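Print | E-mail

Tindow teleop notes, April (thread)

1/ Finished the push pin set on the two-arm cell. 200 demos, all by remote control. Leader arms are the Pesden pair, grippers stock.

2/ We tried guiding the arms by hand first. Fine for reaching, bad for pins. Your own grip takes the load and the force log is useless afterward.

3/ Latency from the Gimotbridge link stayed under the limit except for 6 episodes. Those are dropped, not trimmed.

4/ Operators get the wrist view and no overhead view. If you can't do the task from what the policy will see, don't record it.

5/ Layout for the note task: cork board flat on the table, sticky notes in the clear stand behind it, 3 pins per note. Pin colors are not scripted. Neither is the angle of the note.

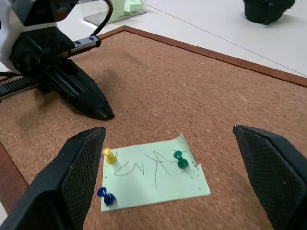 6/ Open problem: the approach. Operators pause up to 2 seconds above the cork before committing, and the model copies the pause. Juhász filter cuts most of it but also eats slow, correct descents. Threshold is still set by hand.

Print this thread | E-mail this thread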